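Skondora启动叠衣示范数据采集 计划录制1,000段双臂操作

2020年5月20日

机器人公司Skondora开始在Vesmont的实验室采集衣物折叠的示范数据,用于训练一套双臂操作的学习系统。项目名为Prumen,首批计划录制1,000段完整示范,内容以短袖T恤的摊平、对折和摆放为主。

项目在今年3月完成设备调试。采集由操作员远程控制两只机械臂进行,系统同步记录头部相机画面、各关节的位置以及夹爪的开合状态。一段示范从衣物放上桌面开始,到叠好后双臂退回起始位置结束。中途失手的片段也会保留,单独标注,不计入1,000段的总数。

Skondora表示,选择衣物是因为布料没有固定形状,同一件T恤每次放下后的褶皱都不一样,靠预先写好的动作程序很难应付。学习系统需要看到足够多的不同情形,才能判断该从哪里下手,夹住之后往哪个方向拉。

按照目前的流程,操作员把一次折叠分成4个步骤:找到衣角或衣边,夹住布料,拉平,翻折。每一步的起止时间由标注人员在录制结束后补上。两侧夹爪需要配合,一侧先动或者用力过大,衣服就会歪斜,后面的翻折也随之偏离。

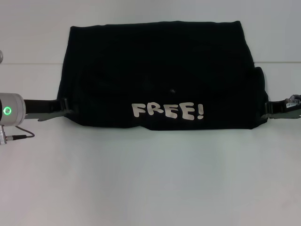

夹取是耗时较长的一步。下方的指片要贴着桌面伸到布料底下,上方的手指再压下来,把布夹在中间。指片位置偏高,会把布推出褶皱;偏低则容易顶到桌面。项目组在调试阶段修改过指片的下降速度,并规定操作员在夹住之后先停顿,再开始横向拉伸,以便后期标注时能够分清两个动作。

衣物由布料供应商Martens提供,共50件,尺码和颜色不同,有的印有文字或图案,有的是纯色。深色衣物单独编为一组。项目组说,深色布料上的褶皱在画面中对比较弱,模型在早期测试里对这类衣物的边缘判断不够稳定,因此这一组的录制数量会适当增加。每件衣物录满规定次数后要重新熨平,再放回待用架。

采集工作分2个班次进行。操作员上岗前先用练习用的布片熟悉控制手柄,再转到正式衣物。为了避免示范过于相似,同一名操作员不会连续录制同一件衣服,衣物的初始摆放角度由软件随机给出,操作员照屏幕提示放置。

每个班次结束后,当班录制的数据会先经过一次自动检查,剔除画面丢帧或关节记录不完整的片段,再交给标注人员。标注人员还要给每段示范的最终效果打分,依据是边缘是否对齐、表面是否平整。得分低的片段仍会进入数据库,训练时是否使用由算法小组决定。

Skondora称,首批数据录制完成后将先训练一个只处理T恤的模型,在同一张工作台上测试,测试用的衣物不会出现在训练数据中。长袖衣物和毛巾列入下一批采集计划,具体开始时间尚未确定。公司没有透露Prumen项目的预算,也没有说明数据是否会对外开放。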